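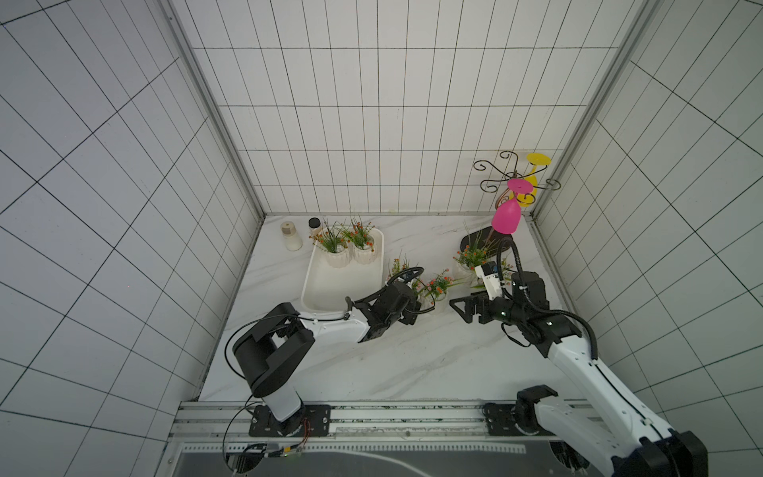

Antoniadis to bottle its first Revis white in July

Drinks > News > Wine

28/06/2022

Reading time: 4 minutes

The Antoniadis winery will bottle the first vintage of its new dry white, Revis, in the second week of July, the family firm has confirmed. The run will come to 2234 bottles, all from a single terraced vineyard above the village of Trasa.

The wine is made wholly from Assyrtiko, a grape best known for the sharp, salty whites of Santorini but now planted across much of mainland Greece. The Trasa vines went into the ground 11 years ago, and until last autumn the fruit was sold to other producers or blended into the firm's everyday white.

Winemaker Sofia Sotiropoulos said the decision to keep the grapes apart was made late, during a cool spell just before the 2021 harvest.

"We tasted the berries row by row and the top terraces were clearly ahead of the rest," she said. "The acidity was high and the skins were in good order. It would have been a pity to lose that in a big tank."

The grapes were picked by hand over four mornings and pressed as whole bunches. Most of the juice fermented in steel. The remainder went into old oak barrels bought from a neighbour who has given up making red wine – they were too old to add much flavour, Sotiropoulos said, but they gave the wine a rounder feel. The two parts were put together in May and have been resting since then.

Trasa is not well known as a wine village. It has 39 hectares under vine, shared among a few families, and most of the crop has always gone to the co-operative on the plain. The soil is thin and stony, and the terraces are too narrow for a tractor, so the work is done on foot. Snow in January is common, and spring frost took a good part of the crop two years ago.

Filippos Economou, who runs the business with his two sisters, said the cost of working the slopes had nearly led the family to pull the vines out.

"At the price we were getting for grapes, the top terraces lost money each year," he said. "Either we bottled it under its own name and asked a fair price, or we planted olives."

Revis will be sold at the cellar door and through a small number of restaurants and independent shops. Of the total, 1340 bottles have been set aside for export, most of them for the British importer Tristgate, which has bought the winery's reds for six years. Tristgate said it expected its share to reach shops in early autumn and had not yet settled on a price.

The rest will stay in Greece. Buyers at the cellar door will be limited to six bottles each until the end of August.

The label is a plain one, with the name of the wine, the village and the vintage. Economou said a longer back label had been drawn up and then dropped. Bottles will be closed with cork, although a small batch is being put under screw cap so that the two can be compared over the next few years. None of that batch will go on sale.

Sotiropoulos suggested serving the wine cool but not straight from the fridge, with grilled fish, courgette fritters or a hard sheep's cheese. She expects it to keep for five years or so, and said it would be a little closed for the first few weeks after bottling.

Plans for the 2022 vintage depend on the summer. Flowering finished in good weather and the crop looks slightly larger than last year's, but there has been almost no rain at Trasa since April and the older vines on the top terraces are beginning to show it. The winery has no irrigation there. If the harvest holds up, the family hopes to make a second, smaller wine from the lower rows, which ripen later and give softer fruit.

A tasting for local growers and restaurant owners will be held at the winery once bottling is complete. Places are free but must be booked with the cellar office. The vineyard itself will be closed to visitors until after the harvest – the track up to it was damaged in the winter and is being repaired.

Recent items

Co-operative raises grape price for second year running
Five light reds to serve chilled
Frost damage: growers count the cost in the northern hills
Why 1000 old barrels ended up as garden planters
Ask the cellar: how long will an open bottle keep?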